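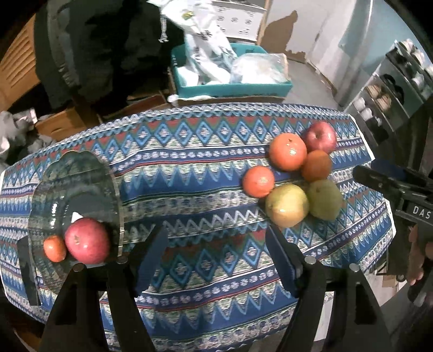 Keeping Fruit at Home: What We Learned from Asking Our Neighbours

Second-year project, Food and Household Studies, Villmont College
Oct 8, 2026

Why I chose this subject

My grandmother kept her apples in the attic, wrapped one by one in newspaper, and we were sent up the ladder to fetch them all through the winter. I had never thought of this as knowledge until our tutor asked us to find a household habit worth studying, and then I could think of hardly anything else. Most of us buy fruit every week now and put it wherever there is room, and I wanted to know how much of the old way of doing things was still alive in Brultamley, where I grew up and where nearly every garden has at least one apple tree.

How the work was done

I wrote a two-page questionnaire and took it round the streets between the church and the Paseck road. In the end 168 households filled it in, far more than I had dared hope for, and a good many people asked me in and showed me their larders as well. I also spent several afternoons with the parish magazines in the Steiner reading room, looking for household advice from earlier years. These were a joy to read and I am afraid I took a great many notes that have no place in this report.

What people told me

Of the households that answered, 90 kept their fruit in a bowl or on a plate in the kitchen or dining room. The rest were divided between the fridge, the larder, the garage and, in a few cases, a spare bedroom with the radiator turned off. Older people were much more likely to have a cool place set aside, and they were also the ones who sorted their apples before putting them away, using the bruised ones first.

Citrus was another matter. Hardly anyone over sixty put oranges or tangerines in the fridge, and several told me that a tangerine ought to be out on the table where people can help themselves. I must say I have some sympathy with this.

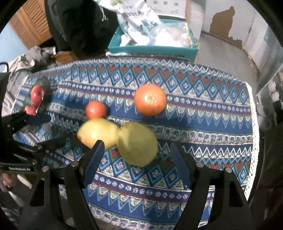
The younger families mostly said they had never been shown how to store anything, and went by guesswork or by whatever the packet said. Quite a few had apple trees and gave nearly all the crop away, as they did not think it would last. Their neighbours, sometimes only next door, were eating their own apples well into December.

Apples give off a gas called ethylene as they ripen, and this hurries along other fruit stored close by. Only a handful of people knew the word, but plenty knew the effect - "never put them in with the pears" came up again and again, in one form or another.

Difficulties

My questions were not as clear as I thought. I asked where fruit was "stored", and some people took this to mean only fruit put by for the winter, so I had to go back to several houses and ask again (they were very kind about it). I also did the whole survey in September, when everybody has apples on their mind, and the answers might look different in spring.

What I would like to do next

I should like to follow a smaller group of households through a whole winter and have them keep a diary of what was eaten and what was thrown away. The Paseck allotment society has already offered me the use of a shelf in its shed, so I may try the newspaper method myself, with two boxes of apples from the same tree, one wrapped and one not.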